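4.2 Checking tracking before you record

1. Start Utix and open the Tracking tab. Wait for the gripper status to change to Ready.
2. Close the fingertips until they nearly touch, then press Set Zero.
3. Hold the gripper so the marker cube is in view, and press Locate.

Note: Locate stops after 4 failed tries. Press Reset to start again.

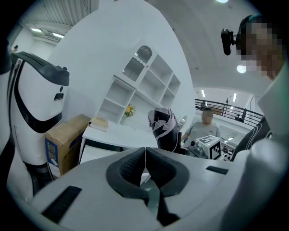 Page last changed: 21st June

The cube carries its patterns on the top and side faces. Utix needs one face to set the origin – a second face improves the estimate of tilt.

4. Move the gripper slowly until the map shows at least 394 points.
5. Press Save Map. Maps are limited to 3,000 points.

Caution: Do not move the cube after saving. If it is moved, delete the map and repeat from step 3.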